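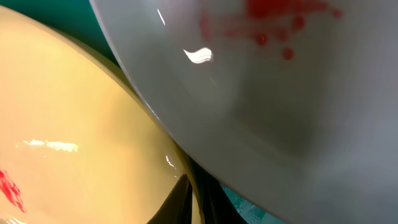
Yellow and white, red marks on both. Close-up.

Red staining on glazed dinnerware, two different glazes

zbakos_22
Posted in Care and Cleaning

I have a mixed set in daily use. The yellow pieces are Kiltano, glossy, bought in February. The white ones are Veres, older, and less shiny over most of the surface. The yellow has a red smear at one side and the white has a spatter pattern near the top.

The source is a tomato and paprika sauce with a fair amount of oil in it. My question is about the order of work. I have been rinsing under hot water first and then washing with detergent. On the Kiltano pieces I get a clean surface every time. On the Veres pieces I sometimes end up with a faint pink cast that survives one wash and occasionally two. Same sink, same sponge, same detergent.

Is this a glaze condition problem or a procedure problem?

Zsolt Bakos

harrowgate437

Procedure. Paprika color is carried in the oil. Hot water with no detergent thins the oil and moves it across a larger area before anything is there to pick it up. Wipe dry with a paper towel first, then detergent on the dry surface, then warm water. Leave it for 5 minutes if the sauce has set.

M_Kostiuk

Partly agree with harrowgate437. The order matters, but it does not explain why one glaze comes clean and the other holds color under the same treatment. If procedure were the whole story you would see pink on the yellow pieces too.

More likely causes, in the order I would check them:

Metal marking. Gray lines from cutlery are a thin deposit of metal on the glaze. The deposit is rougher than the glaze and pigment sits in it.

Detergent etching. Years of dishwasher cycles will dull some glazes. A dulled surface has more area for oil to hold on to.

Crazing. Fine cracks in the glaze. If the color is in the cracks, no surface cleaner will take it out quickly.

Run a fingernail across a clean, dry piece. If it drags in some places and slides in others, you have one of the first two.

Maksym Kostiuk

zbakos_22

Checked six of the Veres bowls. Fingernail drags slightly in the bottom of four of them, where spoons hit. No drag on the walls. I do not see any cracks, but my kitchen light is poor.

harrowgate437

It would be odd for a pink cast on the walls to come from spoon marks in the bottom. Where is the cast?

zbakos_22

Mostly the bottom. Once on the wall, high up, on a bowl that sat overnight.

harrowgate437

Then you have two separate problems. The overnight one is procedure.

tilepile

One caution on the comparison. Pale pink on a buttery yellow glaze is hard to see, and on white it is easy to see. The yellow pieces may be holding just as much color. Wipe both with a damp white cloth and compare the cloths.

M_Kostiuk

Good point, and I should have raised it. Do the cloth test before spending money on anything.

dora_v

I use Huler paste on all of my white stoneware. Small amount, wet cloth, circular motion, rinse. It takes off the gray lines and the pink goes with them. I have done this for years with no damage that I can see.

M_Kostiuk

I would be careful recommending that without knowing the glaze. Any abrasive paste fine enough to be safe on a hard gloss can still dull a softer satin surface, and once it is dull it stains faster. Test it on the foot of the bowl, and look at the test patch under a lamp held low to the side.

dora_v

Mine are satin and they are not dull. The paste is softer than the glaze. Pressing hard with a green scrubbing pad does far more harm, and most people do that without a second thought.

M_Kostiuk

No argument on the green pad.

zbakos_22

Cloth test done on one of each, after a normal wash. Yellow: cloth stayed white. White: cloth picked up a very slight orange tint from the bottom and nothing from the walls. So the difference is real, at least on these two.

I also tried dry wipe, detergent, then warm water on tonight's dishes. The white bowls look clean. One evening does not prove much -- I will keep going before I touch them with paste.

tilepile

If a tint is still there next week, try a soak in oxygen bleach powder. I use the Zatley one, mixed per the label, warm water, overnight. Never on anything with gold or silver trim. Rinse well and let the pieces dry fully before stacking.

harrowgate437

Also stop stacking them dirty. The foot of the upper bowl is usually unglazed and it will scratch the one underneath.

zbakos_22

They do get stacked dirty. Noted.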